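How to sort and shelve drink cans after an event

In our club room in Flamham we keep all the cans from a meeting until the deposit is returned. Before, they stayed in a bag and it leaked on the floor. Now we put them on a table first, then on a small shelf, and the work takes 21 minutes for a full evening of cans.

What you need: a table you can wipe, a dry cloth, a narrow shelf with a straight front edge.

Step 1. Tip all the cans out on the table. Some will stand and some will lie on the side, it does not matter yet. Only take care that none is close to the edge, for they roll very easily.

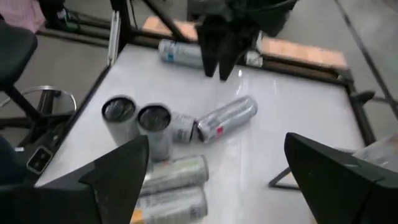 Marlies Riedl wrote to me that she always rinses her cans before they touch the table, otherwise the wasps come in by May. I agree with her, if you have a sink nearby. Let them drain upside down for 3 minutes.

Step 2. Stand up the lying cans one after the other. Hold each can in the middle and do not press, because a dented can is sometimes refused by the machine in Urkomville.

Step 3. Put them on the shelf in one row, upright, and begin at the far end. Slim cans and wider cans can stand in the same row. The last can often tips when you push it in from the front, so lower it from above and let go only when the bottom is flat.

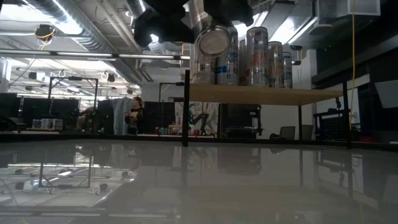

When the row is full, start a new one on the next shelf and do not stack. Ours holds 34 cans over all its boards. Wipe the table at the end, also under the place where the bag was.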